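How to Clear Out a Kitchen Drawer Without Buying Anything

Most drawer advice ends with a shopping list. Bamboo dividers, clear trays, a label maker. I don't trust it.
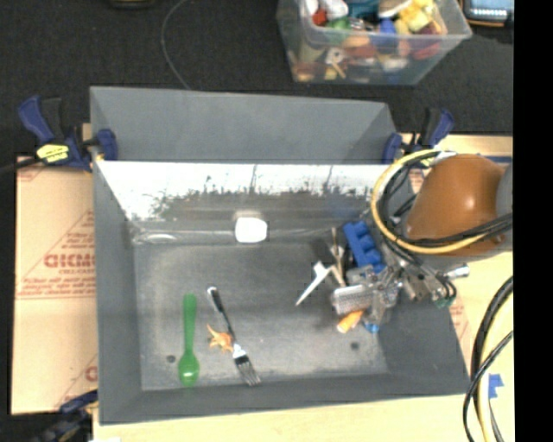
Start by taking everything out. I mean everything, including the rubber bands and the takeout menus. Wipe the drawer and leave it open to dry.

Now put back only what you used this past week. The usual advice says a year, and I think a year is far too kind. You can talk yourself into anything over a year – you may well have made melon balls once in July.

The rest goes in a bin or a box, somewhere you can still get at it. Leave it there for 46 days. I picked that number because a month always seemed to end right before a holiday. When you need something from the bin, go get it, use it, wash it, and give it a spot in the drawer.

My neighbor Rochelle Obi says this is just a slow way of throwing things out. Maybe. But she bought the Kirkico divider set, and her drawer still jams on the potato masher.

A few doubts of my own:

Duplicates. Two peelers are fine if two people cook. Five are not.

Sharp things. Don't toss knives in loose. Roll them in a dish towel first.

Gadgets with one job. Some earn their place. I was rude about my cherry pitter for years and I take it back.

When the 46 days are up, give away what's left, and don't go through it again first.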